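Désherber un fonds documentaire : marche à suivre pour les bibliothèques du réseau Konard

Fiche pratique à l'usage des établissements adhérents

Le désherbage désigne l'opération par laquelle une bibliothèque retire de ses rayons les documents qui n'y ont plus leur place, en vue de les réparer, de les transférer en réserve, de les céder ou de les éliminer. Il relève de la gestion courante des collections et doit être inscrit au calendrier annuel de l'établissement. La présente fiche décrit la procédure applicable aux ouvrages imprimés. Les périodiques et les documents sonores font l'objet de fiches distinctes.

1. Avant de commencer

Vérifier que la politique documentaire de l'établissement a été validée par la collectivité de tutelle et qu'elle comporte un volet relatif aux éliminations. À défaut, une délibération de principe doit être obtenue. Les ouvrages acquis sur fonds publics appartiennent à la collectivité : leur sortie de l'inventaire suppose un acte écrit, même lorsque leur valeur marchande est nulle.

Les catégories suivantes sont exclues de l'opération :
- le fonds local et les ouvrages relatifs au territoire ;
- les documents reçus en dépôt, dont le sort dépend de la convention signée avec le déposant ;
- les ouvrages anciens, rares ou précieux ;
- les titres dont l'établissement détient le dernier exemplaire au sein du réseau.

Ce dernier point se contrôle dans le catalogue collectif Lencho, onglet « Localisations ». Une notice affichant une seule localisation entraîne un transfert en réserve centrale, au dépôt d'Ostetska, quel que soit l'état du volume.

2. Choisir le secteur et préparer la liste

Il est recommandé de procéder par segments de cote plutôt que sur l'ensemble du fonds. Un segment de 136 ouvrages peut être traité par deux agents en une journée de fermeture. Les secteurs à obsolescence rapide (droit, informatique, santé, guides de voyage) sont examinés chaque année ; les secteurs littéraires peuvent l'être à un rythme plus espacé.

Éditer depuis le catalogue la liste du segment, triée par cote, avec la date d'édition, la date d'entrée, le nombre total de prêts et la date du dernier prêt. Les documents empruntés au jour de l'édition figurent sur une liste séparée et sont examinés à leur retour.

3. Examiner les ouvrages

L'examen se fait volume en main. Les statistiques de prêt signalent les candidats au retrait, elles ne tiennent pas lieu de décision. Pour chaque ouvrage, l'agent apprécie :
- l'exactitude et l'actualité du contenu ;
- l'état matériel : dos, coutures, couverture, présence de taches ou de moisissures ;
- l'existence d'une édition plus récente ;
- l'usage constaté, y compris la consultation sur place lorsqu'elle est relevée ;
- la cohérence avec le niveau et la vocation du fonds.

Tout volume présentant des traces de moisissure est isolé immédiatement dans un sac fermé et signalé au responsable des collections. Il ne doit en aucun cas être posé à côté des autres documents.

Une fiche de suivi est glissée dans chaque ouvrage examiné. Elle porte l'une des quatre mentions suivantes : maintien, réparation, réserve, sortie. L'absence de mention vaut maintien.

4. Organiser la table de tri

Prévoir une table longue, dégagée sur toute sa largeur, à proximité des rayonnages concernés. Les ouvrages y sont posés à plat, couverture visible, afin que la fiche et le code-barres puissent être lus sans manipulation supplémentaire. Les piles sont à éviter pour les formats fragiles.

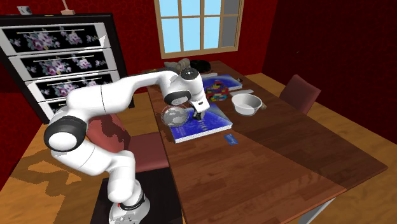 Une bibliothèque du réseau, Zesau, nous a fait observer que la pose à plat devenait impraticable pour les albums jeunesse, trop nombreux et de formats trop divers, et qu'elle préférait les ranger de chant dans des bacs étiquetés selon la décision prise. Cette variante est admise, à condition que les fiches dépassent du volume et que les bacs « sortie » ne soient pas accessibles au public.

5. Exécuter les décisions

Les ouvrages maintenus regagnent les rayons le jour même. Les ouvrages à réparer sont enregistrés sous le statut « en traitement » et rejoignent l'atelier. Ceux qui partent en réserve sont conditionnés en caisses, accompagnés d'un bordereau en double exemplaire ; la navette vers Ostetska circule le vendredi.

Pour les sorties définitives, respecter l'ordre suivant : modification du statut dans Lencho, apposition du tampon « retiré des collections » sur la page de titre, neutralisation du code-barres et de l'antivol, inscription au procès-verbal d'élimination. Le procès-verbal mentionne le titre, l'auteur et le numéro d'inventaire. Il est signé par l'autorité compétente avant tout départ physique des documents.

Les ouvrages retirés peuvent être cédés à une association, proposés à la vente si la délibération le prévoit, ou remis à la filière de recyclage du papier. Les volumes périmés en matière médicale ou juridique ne sont ni donnés ni vendus.

6. Conservation des pièces

La liste initiale, les bordereaux et le procès-verbal sont classés ensemble, par segment de cote. Une copie numérique est adressée au service des collections de Konard avant la fin du mois de décembre.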